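Subject: Re: [travel-chat] Wultimier or Long for a first visit?
Date: February 13, 2022

> We have five nights in April and can't agree on where to spend them.
> My husband wants Wultimier for the harbor and the restaurants. I keep
> looking at pictures of Long and thinking how quiet it looks. Is it
> silly to split the trip? And is a rental car worth it on either one?
> We'd be flying into Stisurow.

Not silly at all! We split ours the last time and I'd do it again, though I'd put the nights in a different order (we did Long first and then Wultimier felt awfully loud for a day or so).

You didn't say whether you're big on cooking for yourselves, so I'll cover both.

1. Getting there

The ferry from Stisurow to Wultimier takes 28 minutes and runs all day, so don't bother booking. The boat to Long is another story. It takes over 39 minutes, it's small, and in April it only goes morning and late afternoon. If your flight lands after lunch, sleep in Stisurow or start with Wultimier. We missed the late one and spent a pretty grumpy night next to the bus station.

2. Food

Wultimier wins, no contest. You can walk out of any hotel near the harbor and get grilled fish or noodles until late. On Long there are a few places by the dock and then it's you and your kitchen. We rented an apartment there and cooked most nights, and I liked it more than I thought I would. Shop before you get on the boat, the fruit and vegetables at the Stisurow market are better and a lot cheaper.

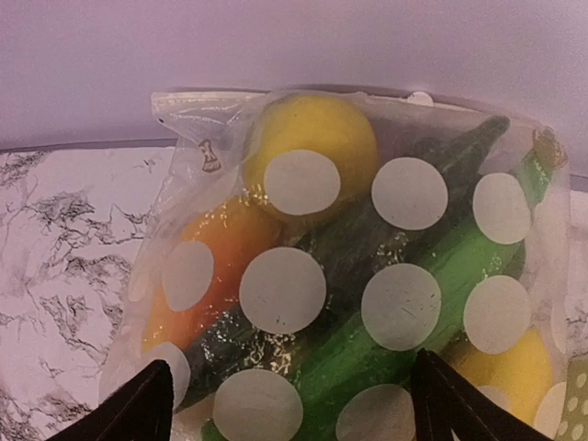

3. Car or no car

On Wultimier, no. Parking is miserable and the bus goes everywhere you'd want. On Long we rented from Rarkemia, right at the dock, and paid 332 for the whole stay including insurance. Pricey for an old hatchback with a sticky back door, but the west beaches are a long hot walk otherwise. Bikes would do it if you're both fine with hills. We are not both fine with hills.

4. What I'd do with your 5 nights

Two on Wultimier, then three on Long. Your husband gets his harbor dinners while you're still full of energy, and you get the quiet part at the end. Ask for a room on the back side in Wultimier, the front ones get the music from the bars.

Oh, and bring a light jacket for the boat, even if it's warm on shore! Write back if you want the name of the apartment, I have it in an old email somewhere.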